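Belt tracking off on one side after re-lacing

Forum: Small Plant and Packing Sheds
Page 1 of 1

tevura_shed
Posted Thursday 6:40 am
Replaced the lacing on our short packing line belt and it now walks toward the drive side. Takes 5 minutes from a centred start to rubbing the side rail. Belt is a green PVC, flat bed, crowned head pulley, plain tail. Tension is where it was before. Do I start at the tail or the head?

Opoku
Tail. Give the take-up on the side it's running to a quarter turn tighter, then let it run a few full laps before touching it again. Most people adjust too often and end up chasing it.

millwright_dukstead
Disagree with going to the tail first. You re-laced it and it started walking, so check the splice. If the ends weren't cut square, no take-up setting will hold it. Mark a centreline over a good length either side of the joint and square off that. Don't square off the belt edge, it may be worn.

Opoku
An out-of-square splice makes the belt snake once per lap. He describes a steady walk to one side. Different fault.

millwright_dukstead
On a long belt, yes. On a short one it can do both. Checking costs him 80 cents of chalk.

tevura_shed
It does kick a little when the joint goes over the head pulley, then keeps drifting. Ends were cut with a carpenter's square off the edge.
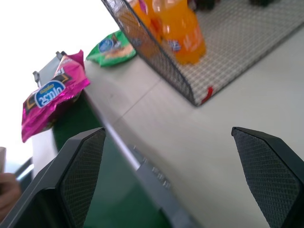
Frame was levelled in August and I haven't moved it. I can put a string line down it tonight if that's worth doing.

skellitz2
Worth doing. Also measure the diagonals between pulley shafts. If they differ by more than 2 mm, fix that before adjusting anything else. And clean the pulleys — a strip of built-up residue on one side acts as a second crown and will steer the belt.

Opoku
Agree on the pulleys. Still think it's the tail.

tevura_shed
Diagonals match. Tail pulley had a hard ridge of label glue on the drive side. Scraped it off and the drift is slower, but the kick is still there.

millwright_dukstead
The kick is your splice. Cut it again off a centreline.

Opoku
Fine, re-cut it. Then set the tail.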